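Magazine > Features > Computers at Home

The Backup That Wasn't

I've been backing up my laptop every Sunday night for years, and I was pretty smug about it. Then in April my drive started clicking, I bought a new one, plugged in the backup disk and found 1324 folders with perfectly good names and nothing in most of them. Empty! My tax stuff, my half-finished novel, all the pictures from Hernungate.

I use a little program called Pastetti, and it had been telling me "Backup complete" with a cheerful green check mark the whole time. What it meant (I found this buried in the log) was that it had finished trying. Any file it couldn't open got skipped, and the log listed 1172 of those in one night alone.

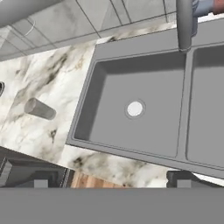
Check the permissions first, Deepak Tripathi told me, and don't touch the old drive until you've copied whatever it'll still give you. So I stopped poking at it, which was hard, and let it copy overnight to a spare disk. I got most of the novel back. The tax stuff too, sadly.

The permissions were the trouble, by the way. I'd changed my account name after an update, and Pastetti was still running as the old me, who wasn't allowed to read anything. Two clicks and it was fixed.

These days I restore a folder every month, picked at random, and open what's in it. It takes ten minutes and I grumble the entire time, but last week I pulled up a recipe I'd forgotten I had, so dinner was good.

Sign up for the Prornetti newsletter. You can unsubscribe at any time.

Contact | Copyright Prornetti | Back to top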